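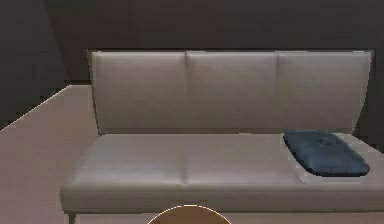

Our project is about collecting examples for a policy that finds an object in a house and goes to it. All simulated, no real robot this semester. We picked the living room first and called the task set Drenoron (Roya's name for it, it stuck). The target is whatever we tell it in the instruction, so for the sofa task that's "go to the blue cushion", and the cushion can lie at either end of the seat. Dark navy on pale gray upholstery is easy to pick out, which made it a good first target and probably a bad only target.

## Collecting

Each example = one run driven by a person with a gamepad, plus the instruction text, plus the camera stream and joint states at every step. Plan was 120 runs. We have 42 we trust.

- start pose drawn at random inside the room
- driver gets the instruction, then drives
- stop button when they think they're done
- second person labels it good / bad / redo

Ilham and Setareh drove most of them. Parviz wrote the logger and the script that throws out runs with missing steps. That script removed 13 in October, mostly from one evening when the disk was full and we didnt notice.

Biggest headache was drivers being too good. After a few hours everybody takes the same smooth line to the sofa and the policy never sees a recovery. So we started asking for bad starts on purpose: facing a wall, too close to the furniture, wrong end of the room. Slower to drive, and more of them get marked redo.

## Views that don't help

The other thing we had to decide was what to do with frames where the target isn't in view at all, or the camera is at an odd angle. First version of the filter kept everything. Second version dropped any frame without the target, and that cut almost half of some runs and left jumps in teh action sequence. Now we keep them and add a flag. A tilted view with an armchair in one corner and a road with a car in the other still gets saved, flagged "no target".
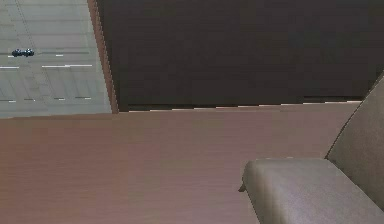
Lenuța Chiriac read the draft and asked why the flag is set by hand when the simulator already knows which objects are in view — she'd compute it from the segmentation output and only check the disagreements. Fair. We hadn't logged segmentation for the early runs, so those would need a replay. Parviz thinks replay is doable from the saved joint states, I'm less sure, the random seed wasn't stored for all of them.

## Still to do

- replay test on 2 old runs, compare with the saved frames
- more targets, not just the cushion
- fix the labels where "redo" got typed as "reod"
- finish the bad-start runs, then train the first baseline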